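The Night Shift at Bozsik

I got the job at Bozsik because I could tell a left bracket from a right bracket with my eyes closed. That was the interview. They put a rag over my face, handed me parts, and I called them out while the foreman ate a sandwich.

So you'd think I would have been the last person in Melside to get excited when the arms came.

I was the first. I've loved machines since I took my aunt's toaster apart under the dining table and put it back together with one spring left over (it worked fine for years, a little eager maybe, it liked to throw the toast). When the crate from Pratadell rolled in on a pallet one June evening I stayed two hours past the end of my shift just to watch the lid come off. Two arms, white as bathroom sinks, with black fingers folded up like they were cold.

"They're for sorting," the foreman said. "Trays, rings, brackets. Same as you."

"Same as me," I said, and I must have been grinning, because he gave me a funny look and went to find the forklift keys.

The job was simple to say. Small parts came off the line mixed together, and somebody had to put them where they belonged. A good night for me was 539 pieces. I know that number because it was written in marker on the wall over my bench, and under it was my sister-in-law's number from before she left for the bakery, and hers was better.

The arms' first night, they managed 6.

I was thrilled! I know how that sounds. But you should have seen it. The left one would come down over a part so slowly you could have gone for coffee, and it would stop, and the fingers would open a little wider, and you could feel the whole room lean in. Then it closed on nothing. Then it went back up and tried from a hair to the left. Four times, five times. And on the sixth it had the thing, a plain little ring you could lose in a shirt pocket, and it carried that ring across the bench like it was somebody's wedding.

The two day-shift women who had come to laugh clapped instead.

After that I was moved to nights and given a stool and a clipboard. My job was to lay out the parts, press the green button, and write down what went wrong. A lot went wrong. The arms couldn't stand anything shiny. Put a steel washer under the lamp and they would reach for the glare. They were wonderful with boxes and hopeless with bags. Once a scrap of plastic film drifted down onto the bench, and the right arm chased it back and forth until I took pity and picked it up.

I wrote it all down. I wrote pages. "Tried to pick up shadow of bracket, 2:15 a.m." "Held tray beautifully, would not let go." The people at Pratadell must have wondered about me, because I started adding little stars next to the good ones.

My wife thought I'd lost my mind.

"Can it fold a towel?" she asked. This was at breakfast, which was my supper.

"Not yet."

"Can it do the dishes?"

"It could do one dish," I said. "If the dish was dry. And if you didn't mind waiting."

She looked at the sink, where there were quite a few more than one dish, and handed me the sponge.

I thought about it the whole time I was scrubbing, though. I thought about how my hand went into gray water where I couldn't see a thing and came up with a fork, right way around, and I hadn't told it anything. I'd been doing that for forty years and never once been impressed. It took a machine missing a ring five times to make me look at my own thumb.

By the end of summer they were up to around 400 a night, on parts they knew. The foreman painted over the marker on the wall and then felt bad and wrote the numbers back in, a bit crooked. There was talk about the next thing, which was the repair kits for Bamik. Bamik made some kind of pump, and every kit had its own mix of pieces, and some of them were bendy and some were slick, and no two nights would look alike. It was the sort of work everyone agreed you needed a person for.

I wanted it so badly I could hardly sleep in the daytime.

The night we started I wiped down the brown mat and set out just a few things, well apart, so they'd have an easy beginning. A metal tray on the left. The ring near the middle, black, with the hole I'd looked through a hundred times. The half-round bracket off to the right with its tabs sticking out, the one that always gave them trouble on account of the curve. I pressed the button and sat on my hands. 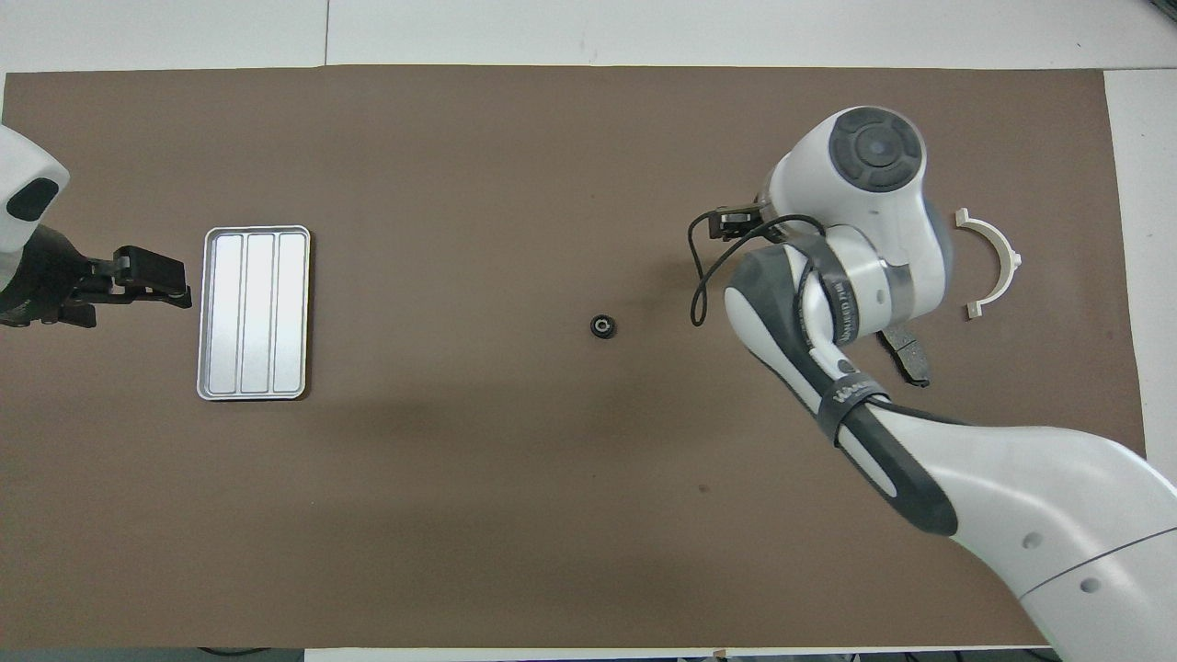
The foreman said from the doorway that he gave it until midnight, and that if it ever learned to sort a Bamik kit he would personally let it sort his garage. I told him his garage wasn't a fair test. He said neither was a bench with three things on it, and he had a point there, I'll give him that. Real kits come in a heap.

But he didn't leave. He came over and stood behind my stool with his coffee.

The left arm was at the tray. Its fingers waited by the rim, and I heard myself whispering to it, the way you whisper to a kid on a bike. It took hold, and it lifted, and the tray tipped, and I thought well, there it goes. Then it set the tray down again, flat, very gently, and shifted its grip an inch and picked it up level.

"Did you teach it that?" the foreman asked.

"No."

"Did Pratadell?"

"I don't know," I said. "I only lay out the parts."

He pulled over a crate and sat down on it. We watched the right arm go for the bracket. It missed. It missed again. The third time, it caught the bracket by one tab and dropped it, and the foreman said "Ah!" out loud, as if it were a ball game, and spilled coffee on his knee.

I wrote it down with a star anyway.

We stayed until 7, when the day shift came in stamping their feet and asking who had left all the lights on. They had done one kit. One, in the whole night, and the bracket was in backward. I could have packed it in under a minute with a rag over my face.

I slid off the stool and laid everything out again on the mat, a little closer together this time, and the foreman reached past me and pressed the button.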